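4.3 Recording the Two-Cup Serving Task

This section applies to the Hundura protocol, revision of Nov 4, 2023. It assumes that both arms have been calibrated as set out in Section 3 and that the mat is in place.

1. Place the serving tray near the center of the mat, within reach of both arms.
2. Set the two cups side by side on the tray. The bear face must remain uncovered; the Stomus tracker uses it to find the orientation of the tray.
3. Leave the cutting board on the left and the cooking pot on the right. They serve as distractors in all 200 training episodes.
4. Bring the right gripper to the first cup and the left gripper to the second.
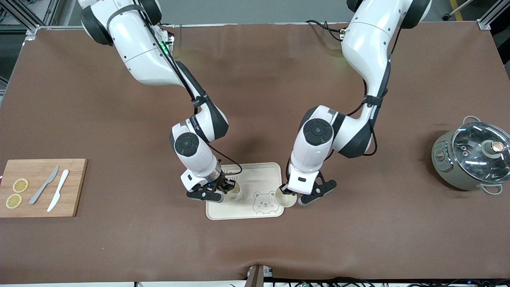
Chelsea Catterall asked during review whether the arms should approach one after the other, as her runs in January had shown fewer tray shifts that way. Sequential approach is permitted, provided that the episode is tagged "S" in the log.

5. Start recording on all views before closing the second gripper.

CAUTION: Do not reach over the tray while the arms are enabled.

4.4 Checking the Wrist View

The policy relies heavily on the wrist view. In the ablation carried out by Pentti Seppälä, task success fell from 58 to 34 percent when this input was withheld. Before each session, open the live view and confirm the following:

1. Both fingers are visible along the lower edge.
2. The bear face can be made out clearly.
3. The rim of at least one cup is in view — a partly hidden second cup is acceptable.

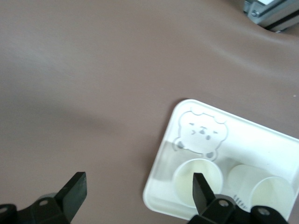

Figure 4-2. Wrist view with gripper fingers open, tray at lower right.

NOTE: If the tray is out of view, repeat the check from step 1 of Section 4.3. Do not adjust the camera mount between episodes of the same session.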